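Can the robots do the dishes yet?

I get this question every time I mention Nuvetti at dinner, and my answer since March has been "sort of, in the simulator!" Kitchen chores are what I keep going back to (I skipped the shop-floor demos this time), and even moving one sweet potato off a plate is a bigger ask than it sounds.
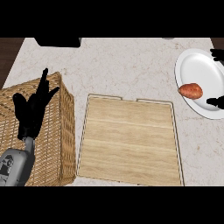

A reader in Toltovden wrote in to say she'd settle for a machine that puts groceries away badly, as long as it does it while she's at work. Fair enough! I'd take that too, though I'd want to see it try my kitchen first, with the wobbly shelf and all 4 of my mismatched colanders.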